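2018年5月31日

下午两点多到工坊，Roman已经在了，在另一头锯木板，打了个招呼就各干各的。

先弄右臂。昨天晚上它走到前方偏左的位置会抖一下，我一直以为是参数的问题，把速度调低了还是抖。今天把底板的螺丝拆下来看，靠里面那颗的T形螺母没有完全转进槽里，只咬住了一个角。重新装好，按对角顺序拧紧，再跑同一段动作，抖动小了很多，没有完全消失。剩下的可能是腕部那根线，收紧的时候会扯住夹爪。给线多留了一段余量，让它垂到地板上再绕回去。左边也照样改了。

铝型材横梁上的黑印擦不掉，用酒精试过，算了。

从Ondum订的备用舵机线到了，少了一包端子。写邮件去问，还没回。账上这个月花掉2756，比预计多，主要多在两个腕部相机上。本来只想买一个，先给右臂用，后来觉得左右不一样的话标定要写两套，就一起买了。现在看还是一起买省事。

围板那件事Genowefa又说了一遍，说红黑格子太花，相机会看晕。我用的就是手边有的洞洞板，三面都是同一种花纹。晚上测了一下，在浅色地板上找东西没有受影响，只有目标挨着墙根的时候边缘会分错。暂时不换，抓取的范围往中间收一点就行。真要换等到七月再说。

晚饭吃了面包和剩下的汤，回来接着做耳机。

线状的东西比我想的难。盒子、小玩偶都是夹住就走，耳机夹起来以后线会拖在后面，有时候钩到另一副，一次带走两副。从傍晚到收工记了7次完整的动作，成功2次。失败的几次里，夹到插头的最多，插头太小，夹爪一合就滑掉。白色的那种又比黑色的难找，线和地板颜色太接近，深度图上几乎看不见。红色的最好认。

后来改成先让一只手按住线圈，另一只手去夹靠近耳塞的那一段。两只手要等对方，程序里加了一个很笨的等待，固定停一会儿再动，慢是慢，起码没有再撞上。以后要改成看状态。

抽屉柜还在后墙中间，位置没动，架子也在它左边。本来打算让手臂自己拉开抽屉把耳机放进去，试了一下，右臂伸到那里已经快伸直了，拉圆把手没有力气。要么把柜子往前挪，要么先放弃抽屉，改成往架子的空层上放。后墙的挂钩也是一个办法，耳机挂起来线不会缠，可是钩子高，又小，对准会很麻烦。今天没有定下来。

临走前把下面那块小电路板的线理了一遍，红黑两根原来有点松，重新压了。地板上的东西没收，明天接着从这个摆法开始跑，省得再摆一遍。
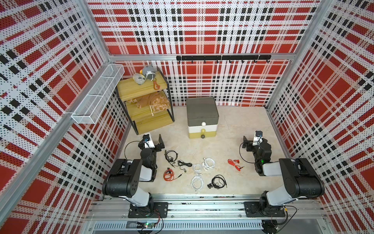 明天先试柜子往前挪，不行再改架子。端子如果还没有回信，就问Roman借几个。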